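Handout 5: Comparing two grippers in simulation

Course: Robot Handling of Fragile Objects
Teacher: Ekene Onyeka
Lab assistant: Pui-shan Yeh

Before you start

Please bring your notes from Handout 4, where we set up the arm controller. Today we keep the same arm and the same controller, and we change only the gripper model. If you change two things at the same time, you will not know which one made the difference.

The two grippers are called Allent and Caler in the menu. Allent has linked fingers which follow a curved path when they close. Caler has two flat jaws which move in a straight line. Both are set to a closing time of 600 milliseconds. Do not change this value in the first part of the exercise.

1. Why we use broken objects

In the first handouts we picked up boxes and cylinders. These are good for learning, but they hide many problems. A box has parallel sides, so almost any gripper can hold it if the arm is in the right place. A fragment has no such sides. One edge can be straight while the other is rough, and the width changes from the top to the bottom. The place where you close the fingers is then more important than the force.

There is also the question of what is near the object. If a large flat piece is close behind, you must plan the approach so that the fingers do not touch it. Many students look only at the target and forget this.

2. Reading the view from the gripper camera

The simulator shows the objects with low light on purpose. In the view printed in this handout, the black gripper is almost a silhouette, and its thick link covers part of the right edge of the painted shard. The pale fragment in front is much easier to find. Look for the narrow finger tip just left of the lower half of the fragment, and compare it with the outline of the fragment near that height. At the lower left the outline has a notch, so consider carefully whether this is a good height for contact.

A camera view alone does not tell you if there is contact. Two shapes can look close together and still have a gap between them in depth. Always check the contact value in the side panel before you write "touching" in your table.

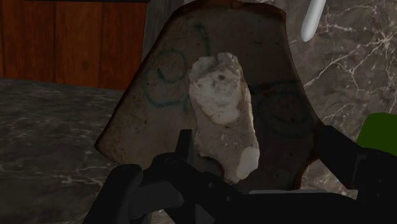

3. Procedure

Load the file Temudstead and choose the Allent gripper. Reset the arm.

Move to the start position with the Pan command. Save one camera view before you close the fingers.

Close, lift slowly, and write down the contact value and the final angle of the fragment. If the fragment falls, write this also — a failed trial is a result.

Repeat with the Caler gripper, from the same start position and with the same random seed, 205.

4. What to hand in

One table with the trials of both grippers, and one page of text. In the text, explain which gripper you would choose for this fragment and at what height you would close it. Please mention any part of the target that the gripper hid from the camera, and how you dealt with it. Send the files to Pui-shan Yeh before the next lab.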